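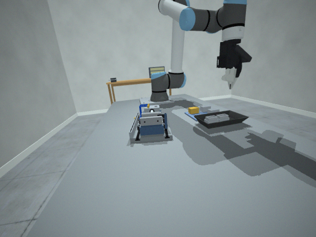
Carleen Cartwright asked who would be filling the trays once the arm took over the assembly bench, and whether that person would still be paid the assembler's rate. She had raised it at the last meeting and had no reply.

Pieter Geerts said the rate stays the same until the end of the trial. Carleen asked for that in writing. Agreed.

Present: C. Cartwright, P. Geerts, T. De Bruijn, M. Mulder, Toàn Hồ (minutes)
Apologies: none

1. Minutes of the last meeting
Accepted with one change. The trial starts in November, not October.

2. Simulation of the bench
Marloes went through the simulated cell. The arm picks parts from a tray and puts them into the fixture. Teun said the tray sits to the right of the fixture, and on the present bench people take parts from the left. Marloes said it can be moved in the model but the reach has to be checked again. Toàn asked for a mark on the tray so it goes down the same way round each time -- the night shift will not have anyone from engineering to ask.

3. Jobs and shifts
Three people work on the bench now. Pieter's plan is one person to load and check, one to move to packing, one to train on the arm. Carleen said packing is heavier work and should not be given to whoever happens to be last on the list. Pieter will speak to all three separately before anything goes on the board.

Teun asked what the loader does when the arm stops. Under the plan they call maintenance and wait. He thought people who have built the part by hand for years should be allowed to clear a simple jam. Marloes is in favour if they have had the training. Not settled.

4. Training
Ondari offers a course for operators. Pieter wants it done in working hours, about 30 minutes a day. Carleen asked that agency staff be included. Pieter to find out the cost.

5. Any other business
Lockers by the old bench to stay where they are.
Order 3615 is still built by hand.

Next meeting: 2 pm, canteen.

Related items
Wakosby line: questions from the night shift
Packing rota, November
Detico scanners: how to report a fault

Comments (2)

Bench 2: Will the one who trains on the arm get a higher rate? Item 3 doesn't say.

Toàn Hồ: Not discussed. I'll put it down for next time.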